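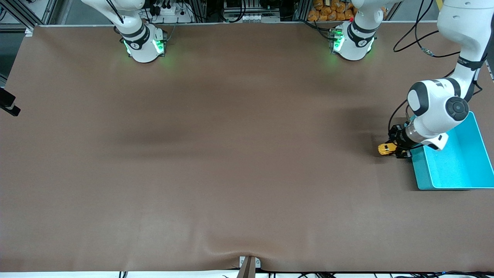
What changes for bus passengers in Wotlow this winter? The night line to Cantero will run every 30 minutes, and the old paper tickets will stop being valid.

The new timetable starts in December. Until now, the last bus from Wotlow to Cantero left at 11 in the evening, and people who finished work later had to take a taxi or wait for the morning. The transport company Irkico, which operates the line, informed that the night buses will use the same stops as in the day, except the stop at the Lastimov market. This stop is closed for road repair until spring.

The request for a night line came from the residents. A petition was opened last winter and it collected 2833 signatures, many of them from workers of the bakery and the hospital. The town council discussed it two times before it agreed to pay a part of the cost.

Paper tickets can be exchanged for a plastic card at the ticket office in the main station – the card itself is free, but the passenger must bring the unused tickets and a document with a photo. Passengers older than 55 can also ask for the exchange by mail. Children under 5 travel without a ticket, as before.

The drivers will not sell tickets on board after 10 in the evening. The company advises to load money on the card before the trip. The machines at the stops accept coins and bank cards, and the one in front of the library should be working again by the end of the month.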